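Trarnholm Residents' Association
Minutes of the December general meeting

Held in the downstairs meeting room, starting at 7:05 p.m.

Chair: Regula Wieser
Attendance: 14 residents signed the sheet. Apologies were received from the household in 3B and from the building manager, who sent written notes.

1. Minutes of the previous meeting

Approved with one correction. The spare key to the bike room is held at the front office and is no longer kept in the meter closet.

2. Matters arising

The hallway light on the second floor has been replaced. The one outside the laundry room still flickers and has been reported again.

The letter to Ehlers about the late trash pickups was sent. Ehlers replied that the route changed in the fall and that bins need to be at the curb by 6:30 a.m. Several residents said this is too early for people who work nights. Agreed to ask whether the bins can go out the evening before.

3. Heating

The chair read out the manager's notes. The boiler was serviced by Grastira and one pump was found to be worn. A new pump will cost $3000 including labor. The reserve fund can cover it without a special charge.

Residents on the top floor said their rooms are slow to warm up in the morning. Residents on the ground floor said theirs are too warm by evening. The manager's view is that the pump explains most of this and that the radiators should be bled once the new one is in. One resident asked for a second quote before any money is spent. The chair pointed out that a second quote would push the work into the new year, and that Grastira already has the part.

Vote on going ahead with Grastira: 11 in favor, 2 against, 1 abstained. Carried.

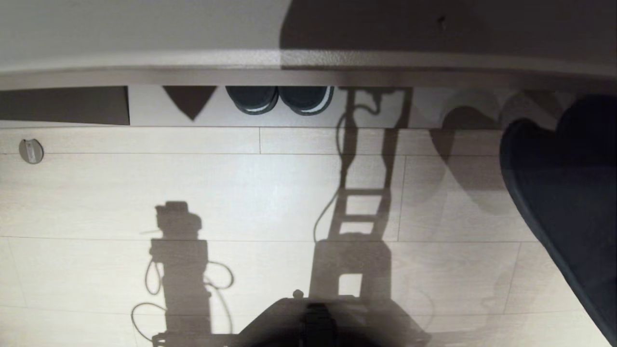

Heat will be off from 9 a.m. until mid-afternoon on the day of the work. A notice will go up in the lobby and under each door at least three days ahead. Anyone with a small child or a medical need should tell the front office so that a space heater can be set aside. There are four of these in the storage room.

4. Quiet hours

Two written complaints were received since the last meeting, both about noise after 11 p.m. on the third floor. Names were not read out.

Discussion went on for a while. The present rule says "reasonable quiet" after 10 p.m. and some people felt that this is too loose to be of use. Others said that a stricter rule would only lead to more complaints about footsteps and closing doors, which can't be helped in a building this old. It was suggested that neighbors speak to each other first and write to the association second. It was also suggested that felt pads for chair legs be bought in bulk and left in the lobby for anyone to take.

Agreed: the wording of the rule stays the same for now. Felt pads to be bought, up to $40.

5. Internet contract

The contract with Zareo runs out at the end of February. Zareo has offered a renewal at $330 a month for the whole building, the same price as now, with a faster line. The offer is open until the middle of January.

Complaints about the current service were mostly about the evenings and mostly from rooms at the back. One resident said the signal there drops when the door is shut. Zareo has said it will add one access point on each back hallway at no charge if the renewal is for two years.

Questions were asked about leaving early. The chair did not have the full terms with her and will send them around. No vote taken — to be decided by email before the deadline. 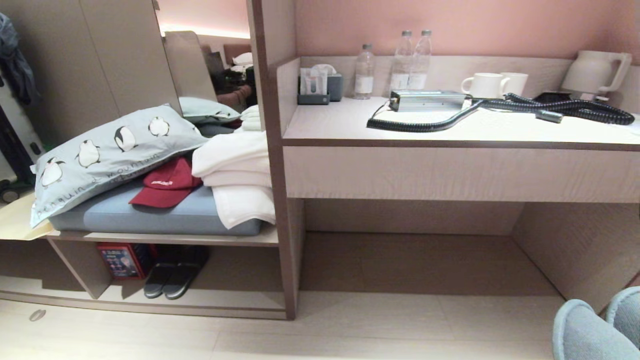

6. Shared kitchen

The refrigerator will be cleared out before the holidays. Anything without a name and date on it will be thrown away. The freezer drawer is to be included this time.

The toaster has been removed. A replacement was offered by a resident who has one to spare and this was accepted with thanks.

7. Any other business

Packages left in the lobby over the holidays: residents who are going away should ask a neighbor to collect for them. The front office will be closed for nine days and can't take deliveries.

Snow shovels are now by the side door. The salt bucket needs filling.

A request to paint the stairwell was put off to the spring meeting. The color was not discussed.

8. Actions

R. Wieser: confirm the pump order with Grastira; send around the Zareo terms; write to Ehlers about putting bins out the evening before.
Front office: heating notice, space heater list, salt.
Unit 2A: felt pads.

The meeting closed at 8:40 p.m. The next one will be in February, same room, date to be posted in the lobby.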